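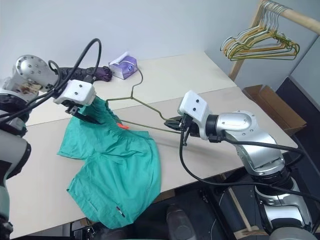

Home | Programs | Equipment | Funding | FAQ | Contact

Equipment Purchasing: Frequently Asked Questions
3 min read

Who may request a two-arm workstation?
Any department with an approved garment handling plan may apply. Requests from the Pemden and Okomen sites are reviewed together each September.

What does the standard budget cover?
The standard allocation is $3,013 per station for tables, hangers, a clothes rack, and sample garments. Arms and grippers are purchased centrally under the Hendamen agreement and should not be entered on the department form.

Is a special table required?
No. Two ordinary tables placed together are acceptable if the tops are level. White tops are preferred. Measure the combined surface before submitting the floor plan.

Which hangers should we order?
Coated wire hangers are approved. Mixed colors are permitted. Wooden and padded hangers require a separate request.

Can we use garments we already own?
Yes. Scrubs-style tops, shirts, and light jackets are all suitable. Items with pockets, zippers, or tags may be included and should be noted on the inventory sheet.

How much should be reserved for cables and spare gripper fingers?
Set aside $2,000 for the first year. Cable slack must be allowed for at full arm reach, so do not place shelving directly beside the station.

How long does delivery take?
Orders placed through Chien are normally filled in 18 weeks. Site inspection must be completed before the shipping date is confirmed.

May funds be carried forward?
Unspent accessory funds may be carried forward once. Use Form 23.

Last revised 2022-07-15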